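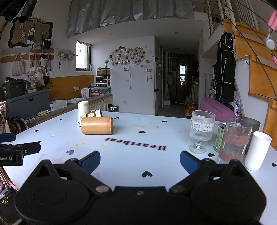
Category: Home & Kitchen / Automation

Review: The Melden home arm, and whether a machine can clear a table yet

By Warrick Tapsell
Jan 30, 2021

The Melden is a two-finger arm on a rolling base, sold for light chores in the kitchen and dining area. It costs 1055 dollars with the base and one set of finger pads. A second set of pads is extra. I had it in my apartment for 11 days and used it mainly for one job, which was moving cups and glasses from the table to a tray beside the sink.

I chose that job on purpose. Most demonstrations of home machines show a single mug on a bare surface. A table after a few people have been sitting at it has paper cups tipped over, a stemmed glass with water still in it, a jar, and a mug in some kind of knitted or textured sleeve. Any adult clears that in a minute or two without thinking about it. I wanted to know how far the Melden would get.

Setup

The base and arm come in one box and go together with the supplied wrench. Level floors matter. Mine slopes a little toward the hallway and the machine refused to start until I put a folded card under one wheel. After that you walk it through the room with the handheld controller so it can learn where the table and the tray are. This took me most of an afternoon, and I had to do it again when I moved a chair. The manual says small changes to the room are fine. A chair is apparently a large change.

The app asks you to name each surface. You can't edit a name later without deleting the surface and teaching it over.

Upright cups

It does these well. A plain white cup standing in the open was picked up and carried to the tray nearly every time. The fingers close slowly, stop, close a bit more, and lift. Tall, straight cups are the easiest. A metal tumbler was fine when empty and slipped once when full, although the arm did notice and set it back down.

Speed is a different matter. From the start of the reach to the cup standing on the tray takes 60 seconds if nothing is in the way. If the machine has to go around something it takes longer, and it will sometimes stop partway and ask you to confirm on the phone. I was usually in another room when this happened.

Cups on their sides

Paper cups gave it the most trouble. When one is lying down, the arm tries to take it across the middle, and the cup either crumples or rolls. If it rolls, the Melden waits until it stops and tries again from the same direction. I watched it chase one cup to the edge of the table and then give up with a polite message. A wooden canister on its side went better. It has enough weight to stay put and doesn't bend when the fingers close.

It will not stand anything up again. Whatever is lying down when it is picked up gets laid down on the tray, so if there's any coffee left in a cup, it ends up there.

Glass, and glass with water in it

The company's own guide says to keep stemware away from the arm. I tried it anyway with a ribbed glass, first empty and then with water. Empty, it gripped the bowl and moved it without damage. With water it lifted the glass and carried it at a slight tilt, and I had a wet floor. Clear glass is also harder for it to find. On a patterned tabletop it twice reached for a dark printed shape and closed on nothing, with a clear mug standing right beside it. A fabric sleeve on the mug helps.

Crowding is the other limit. The fingers need room on both sides. When several glasses stand close together the arm takes the outer ones and leaves the rest, unless you separate them yourself. By then you have touched most of the dishes and could have carried them.

Compared with the Indau

Elba Navarrete lent me her Indau for two evenings. It is the older machine and uses a suction cup in place of fingers. It is quicker on flat things such as plates and boxes, and hopeless with anything ribbed or wrapped in fabric. The Melden handles a wider range of objects. The Indau is quieter and its app is better. If your table is mostly plates I would look at the Indau first.

Noise and upkeep

The arm hums when it is holding something and clicks when it lets go. The pads pick up grease and need wiping after each use, or the grip gets worse. The battery lasted through an evening's clearing and then needed the night to charge.

Is it worth buying

For someone who can't easily lift or reach, a machine that reliably moves upright cups may be worth the money, and I would recommend trying one at home before deciding. For everybody else I would wait. It does one part of the chore slowly and leaves the awkward part to you. It doesn't wipe the table, empty a glass or throw a paper cup away.

I sent mine back at the end of the trial. The return label was in the box and the refund took a little over a week.

Filed under: Robots, Kitchen, Tested at Home

Contact | © 2021 Mudgway Reviews | Back to top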